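Home | Guides | Desktops | Opening and Cleaning | Downloads | Contact

Section 4: Opening a second-hand tower and checking the processor seat

This section covers older business desktops of the kind that come out of offices by the pallet. Most of them will have been sold to you as "tested" or "refurbished". Treat both words with suspicion until you have had the side panel off. A seller can test a computer by pressing the power button and watching for a light, and a wipe with a damp cloth has passed for refurbishment more than once.

You will need a Phillips screwdriver, a soft brush, lint-free cloths, isopropyl alcohol, thermal paste and a clear table. The Birkurine kit has all of these in a zip case, along with a plastic pry tool you won't use and a pair of tweezers that bend. Buy the pieces separately if you can.

4.1 Before you open the case

1. Shut the computer down from the operating system. Holding the power button in is for emergencies.

2. Switch off at the wall, then pull the power cord out of the back of the machine. Remove everything else that is plugged in, including that little wireless dongle you forgot about.

3. Press the power button once with the cord out and wait a minute.

4. Lay the tower on its side with the removable panel facing up. Check which side that is before you lay it down. On most towers it is the left side as you look at the front, but look for the latch or the thumb screws and believe those over any manual, including this one.

CAUTION: Never open the power supply itself. There is nothing inside it for you to fix, and it can hold a charge long after it is unplugged. If you suspect the power supply, replace the whole unit.

5. Release the panel and lift it away. It should come without force. If it doesn't, look for a padlock loop or a second screw before you start levering.

Note: Anti-static wrist straps are often sold as though the computer will die without one. I use one, mainly out of habit. If yours is clipped to painted metal it is doing very little, so clip it to a bare part of the case, and touch bare metal yourself before you touch anything on the board.

4.2 Finding your way around

Take a photo of your own machine now, before you unplug a single thing. Take another from the other end. Cable routes that look obvious at the start of the afternoon are a mystery by tea time.

Start with the processor socket and work outward. On a board like the one shown, with the cooler off, the processor is a square metal lid held down by a metal bracket. The memory slots stand in a row beside it. The power supply is the silver box with the regulatory label, and the drive cage is the grey perforated metal. Coloured plastic usually means something you are meant to press or pull. Blue is used that way on this machine, on the drive latch for one, though other makers pick other colours and some can't pick one and stick to it.
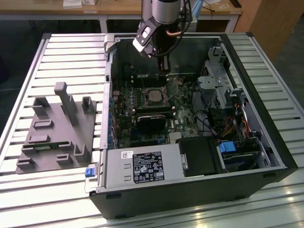

Ballarat, 2023-06-22

Revised notes for this section, by Guadalupe Serrano. The older version told readers to replace the thermal paste every year. I can't find a good reason for that on an office desktop and have taken it out. If the temperatures are fine and the fan is quiet, leave the cooler where it is and skip to 4.5.

4.3 Removing the cooler

1. Run the computer for a few minutes before you begin 4.1, if it still runs. Old paste lets go more easily when it is slightly warm. Let it cool enough to touch comfortably.

2. If there is a plastic shroud or air duct over the cooler, take it off first. Most of them unclip. Put it well away from your elbows.

3. Unplug the fan lead from the board if your cooler has one. Pull on the plug and leave the wires alone.

4. Loosen the cooler screws a little at a time, working corner to corner. Don't undo one all the way while the others are still tight.

5. Twist the cooler gently from side to side, then lift straight up. If it won't shift, twist again. Don't pry underneath it with a screwdriver, whatever the video told you.

CAUTION: On some boards the processor can come up stuck to the cooler, even with the bracket closed. Look at the underside of the cooler as soon as it is off. If the processor is there, stop and put the cooler down upside down on a cloth.

4.4 Cleaning and fresh paste

1. Wipe the old paste off the processor lid with a dry cloth, then with a cloth dampened with alcohol. Do the same to the cooler base. Grey smears on the metal are paste, and they should come away. Scratches won't.

2. Leave the processor bracket closed. There is no need to lift the processor for cleaning, and the contacts beneath it are very easy to bend or dirty - I have seen more boards ruined by curiosity than by dust.

3. Put a small blob of paste in the middle of the lid, the size of a pea or a bit less. Spreading it with a card is optional. People argue about lines, crosses and dots with a passion I have never seen matched by a thermometer.

4. Lower the cooler straight down and tighten the screws corner to corner again, a few turns each. Stop when they stop.

5. Plug the fan back in. Then check that you plugged the fan back in.

Note on brands: The Rikari tube claims to lower temperatures "dramatically". I tried it against the cheaper Braltholm paste on the same machine over a week in April and couldn't tell them apart. Use whichever is fresh. A tube that has separated or gone stiff belongs in the bin.

4.5 Dust and loose cables

1. Brush dust off the board, working away from the slots. Hold fan blades still with a finger while you clean them.

2. Press each memory stick down at both ends. A stick that clicks was not seated, which may explain the bargain price.

3. Follow each bundle of power wires from the power supply to where it ends. A spare connector with nowhere to go is normal. A drive with no power lead is not.

4. Check that no cable rests on the cooler or can reach a fan.

4.6 Closing up

1. Compare the inside with your photo.

2. Stand the tower up, connect only the power, one screen and a keyboard, and start it with the panel still off. Keep your hands out. The fan should turn within a few seconds.

3. If the machine complains that the cover has been removed, many business models do this. Shut down, refit the panel and start again.

4. If the screen stays blank, switch off at the wall and go back over the memory and the power leads before you order any parts. Error code 308 in the Cortés diagnostic tool is listed as "system board failure", but I have cleared it twice by reseating the memory. Don't pay for a new board on that code alone.

Continue to Section 5, Drives and Drive Bays.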